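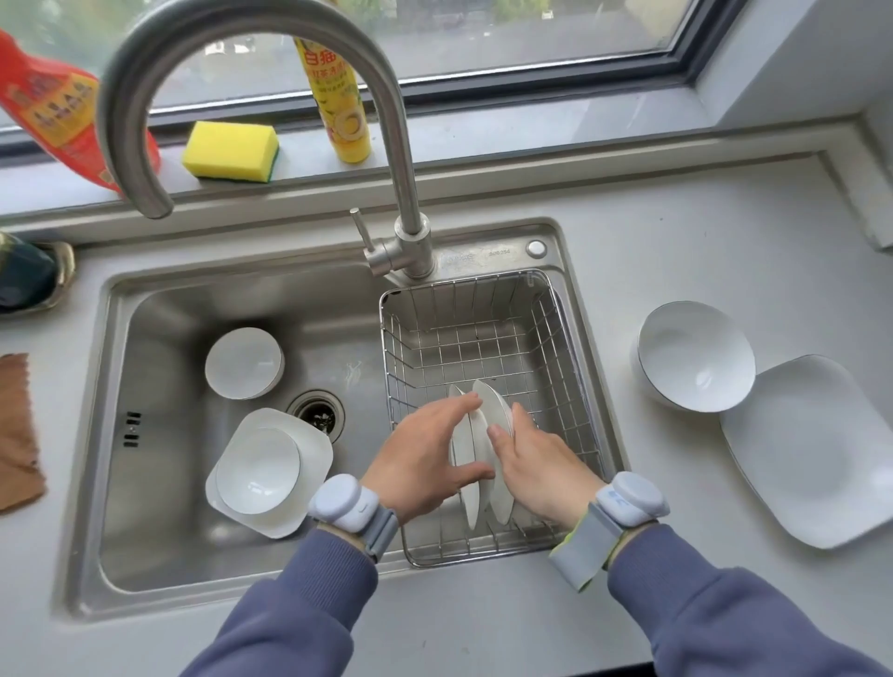

Prevdale homes to get new water meters starting in August

Crews will begin replacing household water meters in Prevdale in August, starting with the streets north of the rail line, the town's water department said Monday.

The first stage covers 446 homes. A second stage, covering another 529, is due to follow once the first group has been connected to the new billing system. Apartment buildings with a single shared meter are not part of the program and will be dealt with separately next year.

The work is being carried out by Metwally, a plumbing contractor that already maintains the town's hydrants. The company will leave a card at each address a week before a visit is due. Residents can keep the time printed on the card or call to pick another one, including early evening slots until 7 p.m.

Chaimae Filali, who manages the meter program for the water department, said most visits should take less than an hour, with the water shut off for part of that time.

"People should plan to do their dishes and laundry before we get there or after we leave," Filali said. "If you have a baby at home or you need water for a medical reason, tell us when you call and we will work around it."

An adult has to be home for the visit if the meter is inside the house. In Prevdale that is usually in the basement or under the kitchen sink. Residents are asked to clear a space in front of the meter and the main shutoff valve. Crews will not move furniture, freezers or stored belongings, and a visit will be rescheduled if the meter cannot be reached.

Homes with a meter pit in the front yard do not need anyone present. The crew will knock before turning off the water.

The current meters are read by hand every three months. In between, bills are estimated from the same period in the previous year, and the department said this has led to disputes when a household grows or shrinks or when a leak goes unseen. The new meters send a reading each night, and customers will be billed monthly for what they used.

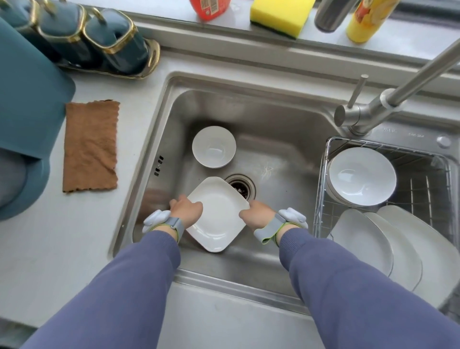
Washing up at the kitchen sink. Prevdale households will move to monthly water bills.

There is no charge for the new meter or for the visit. The basic service fee stays the same over a full year but will be split across 12 bills in place of four. Customers who pay by automatic bank transfer do not have to sign up again. Those who pay by check will receive a new payment slip with their first monthly bill and should stop using the old ones.

The price of water itself is not changing this year. Filali said the town council would look at rates in the winter as it normally does.

A trial of the new meters was held last fall on Hisia Street and in the blocks behind the library, with 71 homes taking part. The department said readings from the trial showed steady overnight water use in 18 of those homes, a common sign of a leaking toilet or a dripping outside faucet. Owners were sent a letter and given 30 days to make repairs before the leak showed up on a regular bill.

The same notice period will apply for the first six months after a home is switched over. After that, customers will be able to set up their own alerts by text message or phone call. Paper notices will remain available on request.

Some residents at last month's council meeting asked who would be able to see the nightly readings. The department said they would be available to the account holder and to billing staff, and that tenants who do not hold the account would have to ask their landlord.

Old meters will be taken away by the crew. Residents may see cloudy water or hear air in the pipes when the supply comes back on. The department recommends running the cold tap in the bathtub for five minutes before using the kitchen faucet, dishwasher or washing machine. Customers who still have cloudy water the next day should call the department.

Work on Geltus Avenue will be held back until the repaving there is finished. Homes on that street have been moved to the end of the second stage, and owners will be told by mail.

Crew members will carry a photo card with the town seal and the Metwally name. They will not ask for payment or bank details at the door. Anyone who is unsure about a visitor can call the water department to check before letting them in.

The department's phone line is open weekdays from 8 a.m. to 4:30 p.m. A street-by-street schedule for the first stage will be posted at the town hall and the library before work begins.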